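Two-Arm Tabletop Cell: Purchasing and Planning README
Maintainer: Padmavathi Thomas
Last revised: Saturday, April 18, 2020
Status: approved, apart from the parts that aren't

What this file covers

Everything we need to buy, replace or argue about before a second cell goes in beside the first. It does not cover the arms' control software, which has its own README and its own problems.

Summary of the request

Project name: Skornex
Cells running: 1
Cells wanted: 2
Spend on tableware so far: 28 pounds
Spares budget requested: 526 pounds
Enclosure and mounting budget requested: 1,727 pounds
Arms: separate line, separate form, separate sigh

Quotes

Werkari quoted for aluminium rail and corrugated wall panels, cut to length. Zudwood quoted for the same panels uncut and suggested we own a saw. Bermúdez will do cable conduit by the metre and is the only one of the three to answer the phone. Delivery is not included in any of the figures above. It never is.

What the cell has to do

Tableware handling, mostly. Cups, bowls and plates are picked up, tilted and passed about near a blue bin, with one arm or both. Plan the reach of any new cell around the bin and the back edge of the table, where the taller things end up.
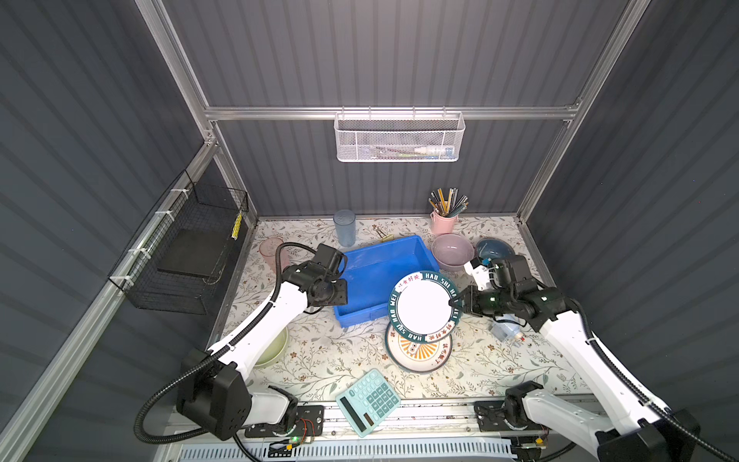
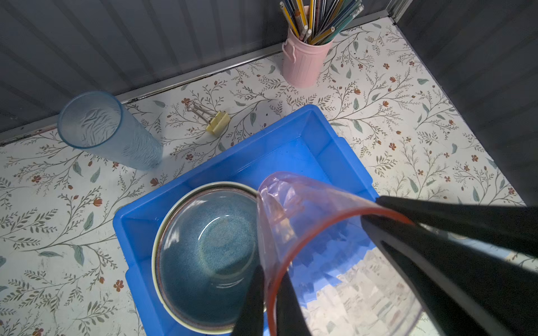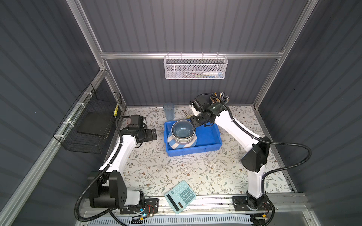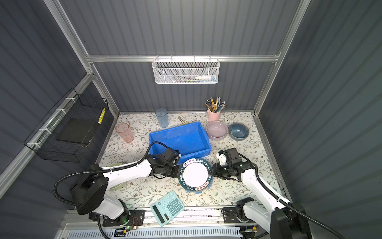 The blue bin and the flowered table covering, common to all four views.

Buying notes

Arms. Buy in pairs. A plate can be held by one gripper or by two, and we want both kinds of run. Quotes for a single arm look wonderfully cheap and should be ignored.

Conduit. Order more than the drawing says. The drawing assumes an arm that stays still. Ours were bought to move.

Cups and bowls. Seconds from the market are fine. Mixed colours are better than a matching set, and see-through plastic is worth having because it is awkward to see. Please don't bring in anything you were given as a wedding present.

Table covering. Keep the floral pattern. A plain one was proposed in March by someone who wanted the cell to look more serious. A busy surface is harder for the cameras, and that is the point of paying for them.

Baskets. Two wire baskets hang in the present cell, one white, one black. The second cell gets the same. Cable ties come out of the spares budget, where they are listed under "fixings" to preserve our dignity.

Known gaps

- No line for replacement gripper fingers. Werkari has been asked for a price.
- Crockery breakage is entered as zero. This was optimism, and the field would not accept a question mark.
- The spares figure allows for 3 wrist cameras at the old price.
- Floor space for the second cell is currently a filing cabinet.

Changes

Send corrections to Padmavathi with the supplier's name and the quote attached. Verbal quotes go in the notes column and nowhere near the totals.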